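Onduta says its new Wustar desk program will end clutter complaints at its Flallthorpe office. Staff have heard that kind of thing before.

The plan, introduced in July, lets each employee keep two personal items on a shared table, next to the mouse and keyboard. Anything else goes into a locker by 7 p.m. The company claims the rule will make it faster to switch seats between shifts, but it has released no figures to back that up, and a trial at one site lasted only two weeks.

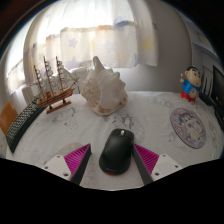

A table with a model sailing ship, a large conch shell, a black keyboard and a mouse.

It is hard to see what problem the limit solves. A three-masted ship on a display stand and a seashell fit within the allowance, yet they use more space than a row of small photos, which would break it. Onduta did not say whether size will be considered later.

Nor did it explain who will check the tables, or what happens to items left out overnight. A notice to staff says only that they "may be relocated."

An earlier clean-desk policy at the same office was dropped after two months. Onduta said the new one is different and pointed to the lockers. The lockers have not been delivered yet.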